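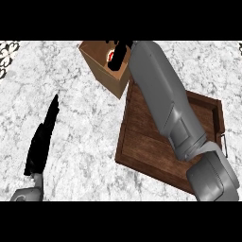 White marble with grey veining, and a cardboard box on top.

I have been looking at kitchens for the best part of a year now, other people's mostly, and I'd like to make a case for leaving them alone.

It started when we bought the house in Prolholm. The kitchen was put in by whoever lived there three owners back, and it is brown. Brown doors, brown tiles with a beige wheat sheaf on every fourth one, and a worktop in a sort of speckled porridge. Everyone who came round in the first month stood in the doorway, took a breath and said "well, you'll be ripping this out". Even the man who came to read the meter said it! I said yes, of course, as soon as we'd got our breath back, and I meant it too.

So off I went to the showrooms. I do like a showroom, I'll admit that freely. You get a coffee in a proper cup and you open drawers that close themselves, and for an hour you are a person who owns one whisk. The Estik people were very nice and drew our kitchen up on a big screen with a bowl of lemons in it (why always lemons?) and we talked for a long while about stone. Marble was what I wanted. I'd wanted it since I was a student with a fold-down table and a two-ring hob.

Then came the leaflet on how to look after it. No lemon juice, no vinegar, no wine left standing, wipe up tomato at once, no turmeric if you can help it. Treat with Mokiter twice a year and keep everyone off it overnight. I read it out at home and my husband asked what exactly we'd be allowed to cook. Plain rice, I suppose. And they'd put lemons on it in the drawing!

Now I know plenty of people live happily with marble and let it stain and call it character. My aunt did, and her pastry was the best I've eaten. I'm not having a go at marble. What bothers me is the order we do things in. We pick the surface first, and then we bend the cooking, the children and the Sunday papers round it so as not to upset it.

I've got a friend, Iman Sqalli, who cooks for 12 most Friday nights in a kitchen you could fit in a horsebox. It has a cooker with a door that needs a knee, one good board and a shelf her brother put up slightly wrong. I've never once heard her say she needs more space to prep in. She did have a spell of wanting an island, she told me, and then she went to stay with someone who had one and found it was covered in post.

That's the other thing. Flat surfaces fill up. I had it in my head that more worktop meant more room to cook, and I can tell you that in the last place, where we had yards of it, I still did all my chopping in a gap the size of a tea tray. The rest was parcels, chargers, a plant that was on its way out and a bag of things to go back to the shop. I moved house and brought the bag with me.

People will say it's about resale. I've heard this so many times, and I find it such a gloomy way to live, doing up your own kitchen for a stranger who will stand in the doorway and say "well, we'll be ripping this out". Because they will! They'll have gone off pale stone by then and be wanting orange pine.

There's the money as well. Our quote for the worktop on its own would have kept us in Thongdee takeaways until retirement, prawn crackers included. I know you can't compare the two and I know stone lasts. But I did sit there with the figure in front of me and think about what I wanted from a kitchen, and it was mostly to have people in it. Nobody has ever turned down supper at mine over the tiles.

What we've spent, in the end, is roughly 800 on the boring bits. A new tap, because the old one sang. Better light over the bit where I chop, which has made more difference than any stone could, and I'd tell anybody to start there. I had the knives sharpened properly by the man at the market, after years of sawing at onions and blaming the onions. Then 20 on a tin of paint for the doors, and I gave up after two doors, so we've got two green ones and the rest brown. I've come round to it. My daughter thinks it was on purpose.

I'm not saying never change anything. If your floor is coming up or you can't reach your own cupboards, get it sorted, and enjoy every minute of the showroom. I only wish we could let a room be out of fashion for a bit without treating it as an emergency. Brown was somebody's dream kitchen once. Somebody stood in a showroom with a coffee and chose those wheat sheaves, and went home and told people about them.

I still go and look at the marble now and then. September is when they have the sale on, and I've told them I'm just browsing, and they still give me the coffee.

Comments

Engelbert Steiner
We have had marble for many years and I cut lemons on it every day. There are marks. My wife says they are my marks and I can look at them.

tealady_jo
KEEP THE WHEAT SHEAVES. I've been hunting for those tiles to replace four cracked ones and would bite your hand off for any spares.

Martin, two doors down
Agree about the light. Put one in over the sink last winter and discovered the sink was cream.

P. Hollis
Disagree, sorry. Lived with a kitchen I hated for ages and getting a new one cheered me up no end. Sometimes it is the tiles.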